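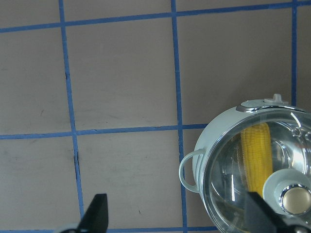
Re: [Hendow-kitchen] corn in a small pot, whole or snapped?

Last updated: February 26, 2026

Hi all,

Catching up on the digest (1489 unread, don't ask) and this one I can help with! I've been doing corn in a lidded pot for years and I finally bought one of those mint green ones with the glass lid, so I've had plenty of chances to mess it up.

> I picked up a smallish pot at the Gemitgate outlet and I'd like to
> do corn in it without snapping the ears in half. My old stockpot is
> way too big for just the two of us and takes forever to boil. Does
> the corn have to be all the way under water? And do you keep the
> lid on? Mine is glass with little vent holes and I can't tell if
> they're enough. Last time I used a lid on anything it boiled over
> and I was scrubbing the burner all evening.

No, it doesn't have to be under. I put in maybe an inch of water, lay the ear in whole, put the lid on and let it steam. If your ears are the monster ones we get in July you may have to trim the stem end, but the shorter ones go in as they are. Take your pot to the store if you have to (I have done this, I got looks, I don't care).

Lid on, yes. Two little holes is what mine has and that's been plenty as long as the water stays low. Where people get in trouble is filling the pot halfway and then cranking the heat. Once it's going, turn it down to medium. I give it 13 minutes from cold water, which my sister-in-law says is far too long, but she likes hers practically raw.

The best part of a glass lid is you don't have to keep lifting it. You can see the kernels right through it – that bright yellow is what I go by more than the timer. It does fog up, so give the pot a little jiggle by the handle and the drops slide off. Use a mitt for that! The loop on the side of mine gets hotter than you'd expect, and so does the shiny part in the middle of the knob. I only touch the green.

Somebody asked in the other thread about marks on the chrome rim. That's hard water around here. Vinegar on a rag, wipe, rinse, dry it right away. I wouldn't use a scrubby on the glass.

As for salt, I leave it out of the water and do butter and salt at the table. Lately it's been scallion oil, from the recipe card they hand out at Tôn, and I may never go back. If anyone wants it I'll type it up, it's short.

Oh, and does anyone know if the Nurkholm lids fit other pots? I have one with no pot to go with it and over 50 canning rings sharing its drawer, and something has to go.

Happy steaming – write back and tell us how it came out!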